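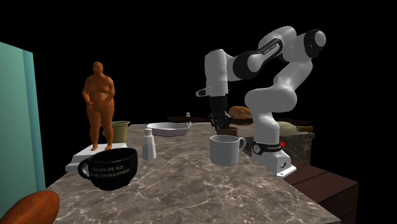 Sim kitchen counter, arm above the small brown block, white mug just in front of it.

Re: [drirport-data] block pick set, clutter variants

> We have 2,053 episodes for the block pick now. Can we
> freeze the set and start training, or do you still want
> to filter? Also, is the clutter placement in Zalham
> random per episode or per batch?

Please hold the freeze. I replayed the whole set last night against the current Zalham build and 1,153 episodes reach the lift check with the block still between the fingers. The rest drop it or never close on it. I would keep the failures in a separate folder – Hornano can use them for the success classifier, but they should not go into the policy set.

Placement is random per batch, which I think is too coarse. Layouts with a mug close to the block are underrepresented, and those are the ones where the approach has to stay vertical. I have changed the sampler to draw per episode and to reject only layouts where objects intersect.

Plan from here:

- generate up to 1,000 more with the new sampler
- log gripper width at every step, not only at close
- use 2 camera poses per layout, same seed

The Manurung loader expects joint angles in radians. The old export wrote degrees, so please re-export before merging anything.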